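Home | Stories | Animals | Space | Machines | Ask Us

Teaching a Robot to Help with the Laundry

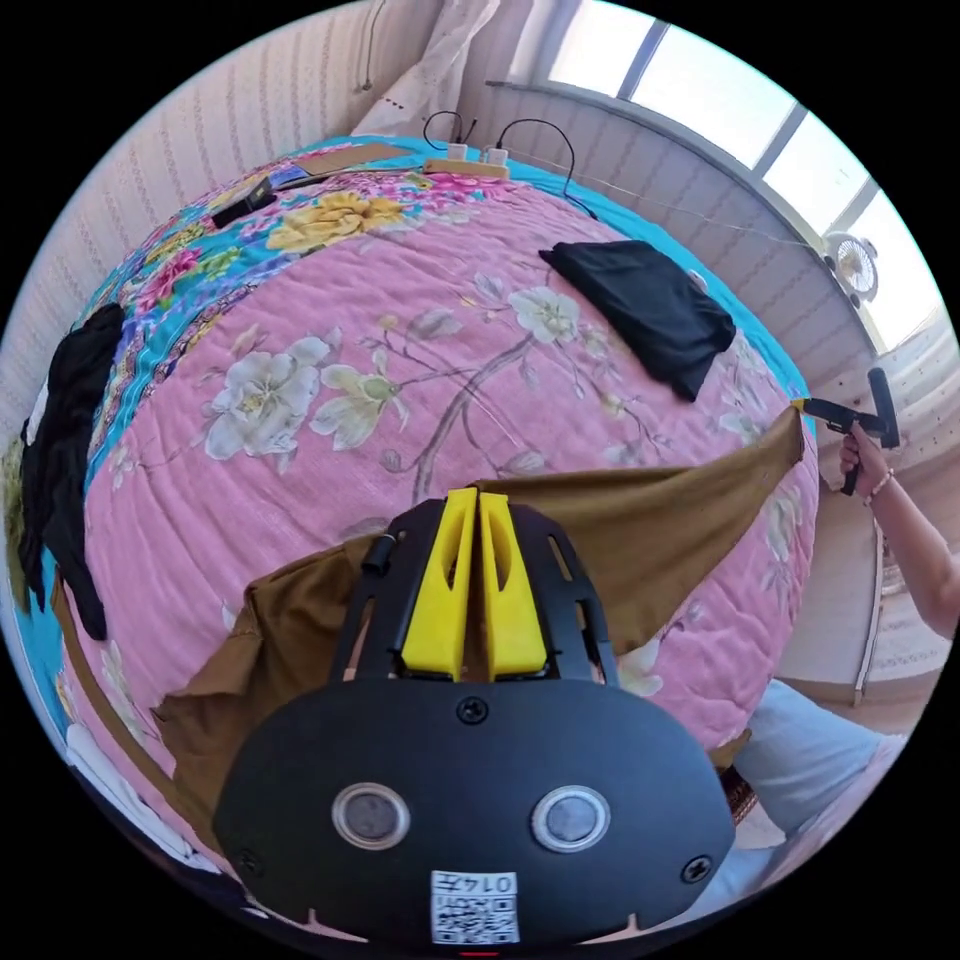 Zaidi

Sunday, May 15, 2022

Do you fold your own clothes? I do, and I'm not very good at it. My shirts come out looking like sleepy pancakes. So when the robot workshop in Skerkness had its open day, I went straight to the table with the sign that said LAUNDRY, PLEASE TOUCH.

I thought I'd see a shiny robot standing there folding socks. What I got was a lot better, because I got to try the job myself!

Let's start with a question. How would you explain folding a towel to somebody who has never seen a towel? You might say, "Grab the corner." Okay, but what's a corner? How hard do you grab? What if the corner is hiding underneath? You know all of this without thinking about it, because your hands have been practicing since you were a baby. A robot has had no practice at all.

So the people at the workshop show it. They take a gripper – that's a robot's hand, or a tool shaped like one – and they hold it themselves and do the chore with it. One of the grippers has two bright yellow fingers at the front, and they look a bit like a bird's beak to me. You squeeze, the beak closes, and now you've got hold of the cloth. Look for the second gripper too, way over on the other side of the bed, holding the opposite corner. It's black, with small jaws, and a person has it by the handle.

Why a bed and not a nice flat table? I asked that! The answer was that people at home fold on beds all the time. Beds are squishy and they have patterned covers on them, and a robot has to be able to tell which part is the thing it's folding and which part is the bed. A brown cloth on a pink quilt covered in flowers is good practice for that. If you ever want to make it really tricky, try a flowery pillowcase on a flowery quilt. I tried it at home and I kept grabbing the quilt.

My turn came after lunch. The gripper was heavier than I expected, and my first try was terrible. I pinched the cloth, lifted it up, felt very proud, and dropped it. Then I pinched too much and got a big lump. The helper told me to go slower and to stop looking at my hand and look at the edge of the cloth. That worked much better, and on my fourth or fifth go I had a real, almost square, folded thing. I was so pleased that I forgot to let go of it.

It's funny what you notice when you can't feel with your fingertips. With your own fingers you can tell if you've picked up one layer or two. With the gripper on, I had to look, and sometimes I had to guess. A robot has the same kind of problem.

Now for the part I found hardest to believe. One good fold isn't enough for the robot to learn from. Neither are ten! The team at Skerkness calls each try a "go," and on the wall they had a chart for a folding project they named Zindoron. In February they did 118 goes with a single cloth. It took over 12 hours, and at the end of it somebody had drawn a little tired face on the chart.

The robot's computer goes through all of those tries and looks for what they have in common. Cloth hangs down when you lift it. Cloth goes tight when you pull both sides. If you pull too far, the other side slips out. Bit by bit it works out what to try when it meets a cloth it has never seen before. It still gets things wrong. A helper told me that their robot once folded a towel very neatly with a sock inside, and then had no idea the sock was there.

Cloth is one of the hardest things you can give a robot, by the way. A wooden block is the same shape wherever you put it. A towel can be flat, or scrunched, or twisted up, or in a heap, and every heap is different from the last one. Go and drop a T-shirt on the floor and then try to drop it exactly the same way again. You won't be able to.

TRY IT AT HOME

You'll need 2 pairs of kitchen tongs (ask first!), a dish towel and a bed.

Spread the towel out on the bed. Hold one pair of tongs in each hand, or give one pair to a friend. Pick up two opposite corners and pull gently until the towel goes tight between you. Now try to fold it in half without touching it with your fingers. No cheating – chins don't count either.

When you can do that, try a sweater. The sleeves are awful.

WORDS TO KNOW

Gripper: the part of a robot that grabs things, or a tool that grabs the same way.
Sensor: a part that lets a machine notice things around it.
Go: what they call one try at Skerkness. Other places have other names for it.

The next open day is at the Casilitz hall, and I heard there will be a dishwashing table. Bring a spare shirt.

Comments

tongs_champion: me and my brother did it with the towel!! we dropped it 9 times and then we did it

Mom of three: The tongs game kept mine busy for a whole rainy afternoon, and I now have folded dish towels. More of these please.

pickle77: can the robot do a fitted sheet

Zaidi: I asked them that and they all laughed, so I think no!

pickle77: my grandpa cant either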